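Making the Most of the Big Ketchup Pouch

I have been writing these kitchen notes for Jeltomar for a good while now, and the thing I get asked about more than almost anything (more than limescale, even!) is sauce. How to store it, how to get the last of it out, what to do when there is far too much of it and the children have suddenly gone off it. So let's have a proper go at ketchup, and the pouch kind in particular.

Start with the cupboard. Unopened, a pouch is happiest somewhere cool and dark, away from the cooker and well away from that sunny bit of worktop where everything ends up. I stand mine in an old loaf tin, because on their own they slump against each other and then slide down the back. Put the newest at the back and use the front one first. Write the month on it with a marker when you open it, just "June" will do, and then into the fridge it goes.

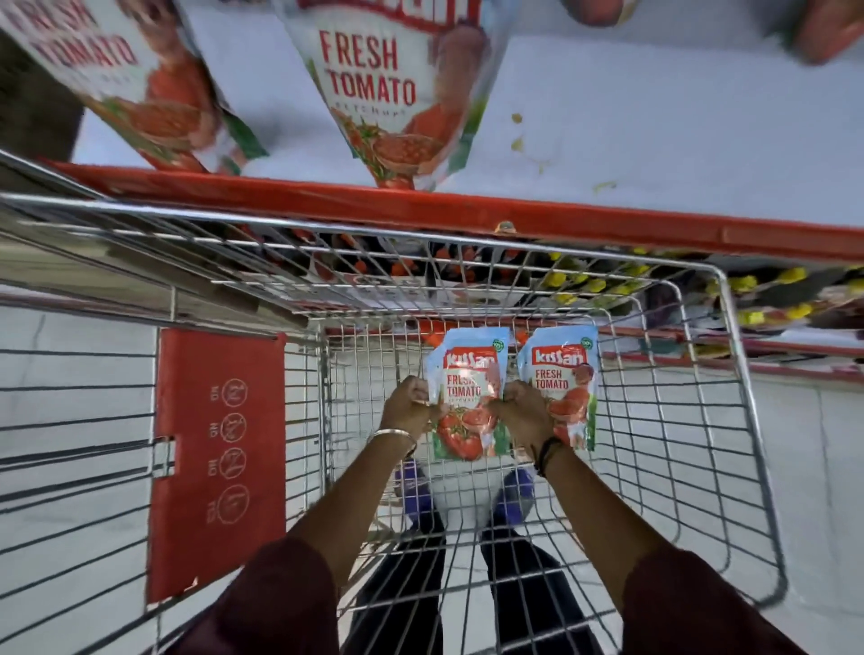
Now, squeezing. Press from the bottom upwards, same as a tube of toothpaste, and then fold the empty part over and hold it with a clothes peg. A wide bulldog clip is better still if you have one, and mine came from Drellari in a mixed bag that has lasted me years. Wipe the spout with a bit of damp kitchen paper each time before the cap goes back on. It takes two seconds and saves you from that dark crust, which always drops off onto somebody's chips.

When you've squeezed out all you can, don't bin it yet. Pour in about 50 ml of warm water, cap it tightly, give it a good shake and tip the lot into a stew, a pan of baked beans or a lentil soup. A splash of vinegar in place of the water gives you the beginnings of a very nice barbecue sauce, with a spoonful of brown sugar and a little mustard stirred in over a low heat.

If you have more open than you'll get through, freeze it. Ice cube trays are perfect. I know that sounds odd, but a cube or two straight into a bolognese is lovely on a tired evening, and they keep for months in a lidded tub. Do label the tub, as they look awfully like frozen tomato purée and one is a good deal sweeter than the other.

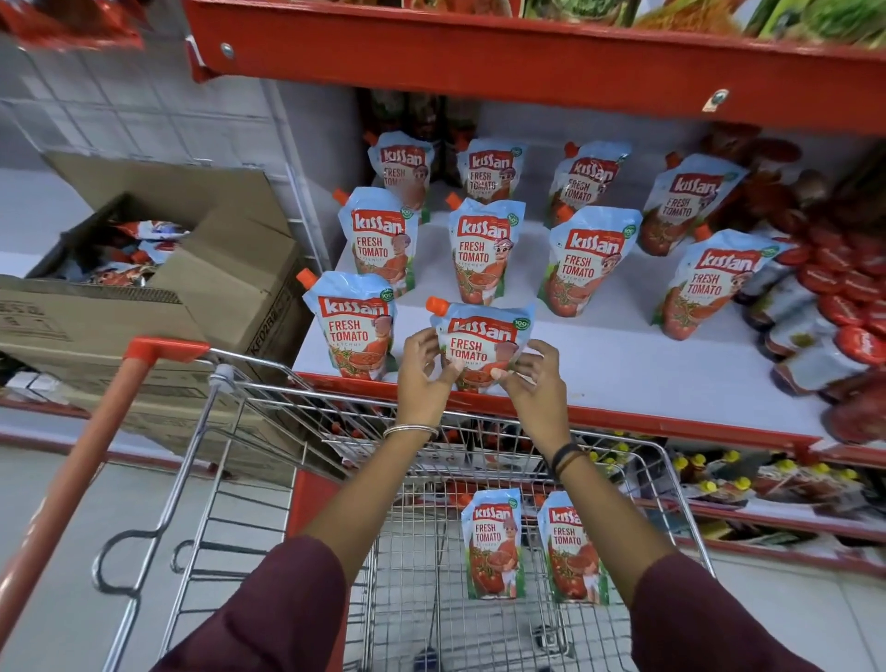 Trudska wrote in to say that she doesn't bother with trays at all. She spoons the ketchup in blobs onto baking paper, freezes it flat and peels the blobs off into a bag, and she finds they melt faster too. I tried it and I'm quite converted, though you do need a level shelf in the freezer and mine is full of peas.

One last thing, for stains. Scrape off what you can with the back of a knife, run cold water through from the wrong side of the cloth, then rub in a little washing-up liquid and leave it for half an hour before it goes in the wash. Check it before you tumble dry, and if there's still a pink shadow, do the whole thing again.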